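Unora Home Help > Closets & Storage > Sliding / pull-out units

Floor of closet cubby keeps getting scuffed, and what are these bracket feet for?

Posted by droltden_renter
3 replies, 311 views

Moved into a place in Droltden in May and there's a narrow built-in cubby off the hallway. Gray floor, pale walls, metal uprights at the back with curved brackets at the bottom where they meet the floor. No shelf in it, no instructions, landlord says "it was like that when I bought it." Helpful.

I've been using it for a basket, wicker rim, white handle, where I throw shirts and stuff that needs to go back to the store or get mended. Works fine except the floor is getting marked up. Faint scuffs, few dark specks. I want my deposit back (400 bucks) so I'd like to sort it now and not in the last week.
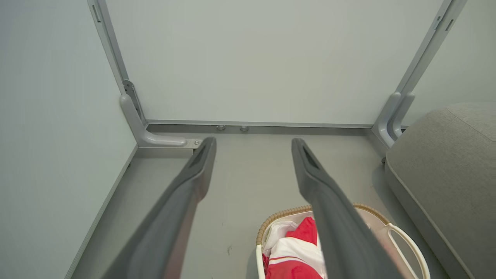
Back of the cubby, basket at lower right. Brackets are at the foot of each upright.

So two things.

1. What gets scuffs off a gray floor like that without taking the color off too? No idea what the material is. Tried a damp cloth, nothing.

2. Are the uprights and brackets part of some system I can buy a shelf for? There's a slot near the top of the left one and a dark gray clip piece stuck on it lower down. Also two little round metal fittings on the rail along the back, right next to each other. Inside width is 16 inches, measured at the floor. I'd love a shelf above the basket so I'm not wasting all that space.

Oh and the left and right brackets don't match. Left is a single L shape, right one is like two arms side by side. Is that normal or did somebody lose a part?

Thanks in advance, typing this on my break so sorry for the mess

arnau_fixit

Scuffs first. Dry white eraser, the school kind. Rub light, see if it lifts. If not, melamine sponge, barely damp, and TEST IT in the back corner behind the basket first becuase those sponges are basically sandpaper and will leave a shiny patch on anything with a coating. Then a drop of dish soap in warm water, wipe, dry it off. No scouring powder, no acetone.

Dark specks could be grit that got pressed in. Plastic scraper or an old gift card, held flat. If they're actual nicks you're not cleaning those out, leave them alone.

Put felt pads under the basket or a cut piece of shelf liner. Lift it out, don't drag it.

Shelf: can't tell you the maker from one photo. Slot in an upright usualy means something hooks in there, but slot sizes are all over the place and "close enough" ends with a shelf on your foot. Measure slot height, slot width, and center to center on the two round fittings. Take that plus a photo of the clip to a hardware store counter. I'd do that before ordering anything.

Mismatched feet, no clue. Look for empty screw holes on the left side. If there's holes with nothing in them, maybe something's gone. No holes, I'd assume it was made that way.

sunny_side_shelving

just get a tension shelf?? 40 bucks and you take it with you when you move

Sung_St_Carpentry

Careful with the tension shelf idea. Side wall might be thin panel, push on it with your palm first. If it flexes, no.

What I'd do in a rental is a freestanding riser, little table basically, legs on the floor, basket slides under. Make it narrower than your 16 so you can get it in and out without scraping the sides. And measure the basket WITH the handle up, people forget the handle and then it doesnt fit under anything.

Don't unscrew the brackets to "see what's there." Had a customer do that on a hall unit, whole back rail dropped. Agree with the eraser. Also take dated pics of the floor now and email them to the landlord, worth more than any cleaner if it comes down to the deposit.

droltden_renter

Eraser got most of the scuffs!! specks still there. No empty holes on the left that I can find. Going with the riser, will measure tonight, handle up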